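The Quote Was the Easy Part

When Condilier decided last January to put money into robot training, the first number anyone wrote down was the price of an arm. Lorna Rivera, who runs purchasing for the company, had three quotes on her desk within two weeks and a budget line that looked settled.

It wasn't. The arms needed examples to learn from, and examples have to be made by people, one after another, in rooms with furniture in them. None of the quotes covered that.

"I had a column for hardware and a column for installation," Rivera says. "I didn't have a column for someone opening a drawer all afternoon."

The plan she ended up with splits the spending in two. The arms come later. The first phase pays for hand-held grippers, a head camera, spare cables, storage and wages. Each pair of grippers was entered at $1,144, and Rivera ordered two pairs so that one could be out for repair without stopping work. Replacement finger pads and printed markers went on a separate line of $263, a figure she now thinks was low.

Efren Mangubat, who schedules the recording sessions at the Brerum office, argued for furniture money too. A gripper that has only met one kind of table, he says, leads to a robot that has only met one kind of table. He asked for $900 and spent most of it secondhand.

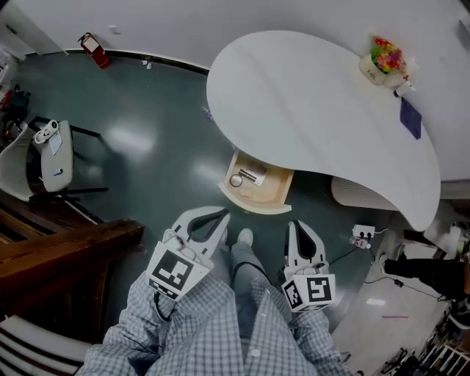
A gripper in each hand during a drawer task. The square markers are used to track where each gripper is.

Wages are the largest item and the hardest to predict. Mangubat's early estimate assumed operators would record for most of a shift. In practice they spend about a third of it resetting objects, checking files and resting their wrists. Rivera rewrote the labor line after the first month and moved the arm purchase back a quarter to pay for it.

Power was another late addition. The room at Brerum had too few outlets for chargers and computers, and the electrician's bill came out of the contingency fund.

Edgardo Ambrosio, an engineer who reviewed the plan for Condilier, would have bought one arm at the outset, even a used one, to test the recordings as they came in. Rivera agrees that there is a risk in waiting. If the data has a fault, the company could find out after paying for months of it. As a compromise, small batches go to a partner lab at Auer, which runs them on its own machine and bills by the day.

The next budget review is 5th June. Rivera will ask for a third pair of grippers and a bigger line for pads. The arm quotes have expired, and she has asked all three suppliers to send new ones.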